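Chapter 7
Boxes, Bins and Small Things

Previous: Chapter 6, Shelves and Drawers
Next: Chapter 8, Labels and Lists

In this chapter you will learn
how to choose a container for small household items
when an old box can be used again
how to group items before you pack them
what to do with things that have no group

Key words: container, liner, category, rim, mixed box, overflow

Most homes have more small things than large ones. A family may own one sofa and one dining table, but the same family will own pens, chargers, tissue packs, batteries, keys, buttons and tape. Large things stay where they are put. Small things move from room to room, and they collect on any flat surface that is left open to them.

In a home survey done for this course, Nattawut Thongdee listed every loose item found in one apartment in Ritby. The list came to 300 items. Of these, 52 were on the bed or on the floor beside it, and the rest were in the kitchen, in coat pockets and on the windowsills. The people who lived there had bought 2 sets of plastic bins the year before. Both sets were still in their wrapping on top of a closet.

The survey is discussed again in Section 7.4. For now, note that the bins were too big for what the household owned. A deep bin is a poor place for a pen. The pen goes to the bottom and other things go on top of it, and the next person who wants a pen buys a new one.

7.1 The open box

The simplest container is a cardboard box with no lid. It costs nothing, it can be set down on a bed or a table while you work, and you can see into it from above. A shallow box suits small items better than a deep one. The walls should be high enough to stop things from rolling out, but low enough that your hand reaches the bottom easily.

Cardboard wears first at the rim and in the corners. Packing tape on the inner walls will hold a tired box together for a good while longer. The tape does not need to lie flat. It does need to be pressed down well at the corners, where the strips overlap.
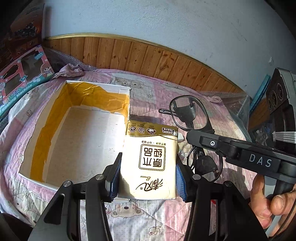
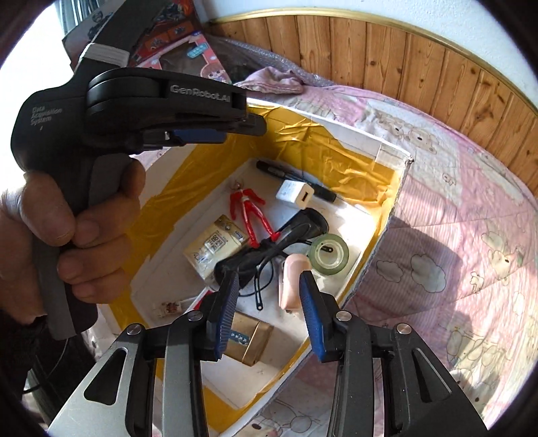
Figure 7.1 An open cardboard box lined with packing tape. First picture: a tissue pack beside the box, on a quilt. Second picture: a marker pen and a white USB charger in the box.

Soft packs, such as tissues, need some thought. They take up more room than they seem to, and they lose their shape under a heavy item. Put them in last, or stand them along one wall. Hard items such as chargers can go anywhere on the floor of the box. Pens and markers should lie flat, with their caps on.

7.2 Grouping before packing

Before you fill a box, lay the items out and sort them into categories. Use categories that match how the items are used in your home. In one house a marker belongs with school supplies. In another it belongs with tape and scissors, where parcels are wrapped.

A category with only one item in it is too small to need its own box. Place that item in the nearest related group, or in a mixed box. Every home should have one mixed box, and it should be emptied and sorted again each June and each winter.

Before you read on

Choose one room in your home. Write down the small items you can see without opening a drawer. Keep the list, as you will need it for the work in Section 7.3.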